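Bretum Hair opens second salon in Grulton

Bretum Hair, the salon on James Street, will open a second location in Grulton in February. The new shop takes the place of the former shoe repair store beside the Brodside parking lot, and it will have 6 chairs and one separate room for color work.

The salon says the reason is simple. Last year the waiting time for a color appointment on James Street grew to 15 days, and many clients from Grulton were already driving to town for it. 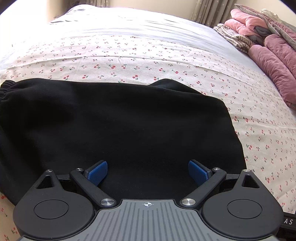

Haircuts, color, perms and scalp treatments will be offered from the first morning. Bridal styling will stay on James Street for now - the mirrors and the lighting for it are already there, and moving them would cost too much. Prices are the same in both salons. A full color with cut is 94 dollars, and bangs are trimmed free of charge between appointments.

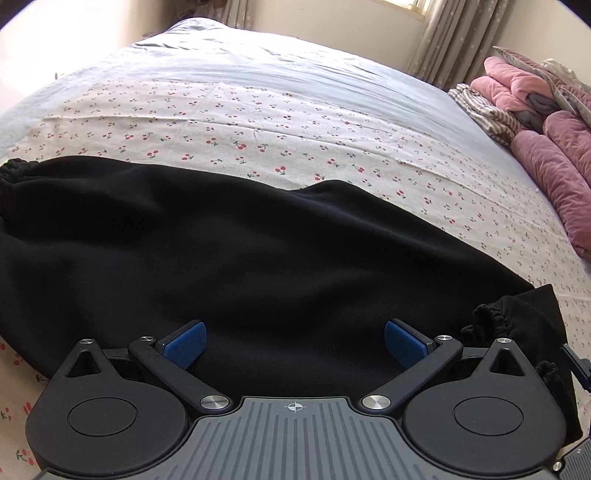

Clients who come in the opening month will get 15 percent off their first color service. It is necessary to do a patch test two days before, also for people who have colored their hair for many years. The test takes a few minutes and can be done in either salon.

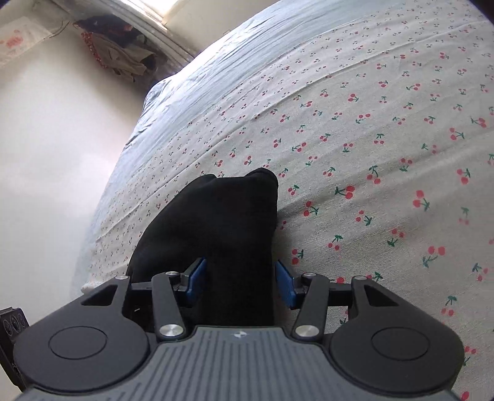

The Grulton stylists will also give advice about care at home, which clients ask for very often. Fresh color can rub off on fabric during the first nights, especially red and dark brown shades. A pale sheet with a cherry print is not the best choice for that week - the salon recommends an old dark pillowcase and lukewarm water for the first wash.

Booking for Grulton is open now, by phone or at the front desk on James Street. The new salon will open at 9 a.m.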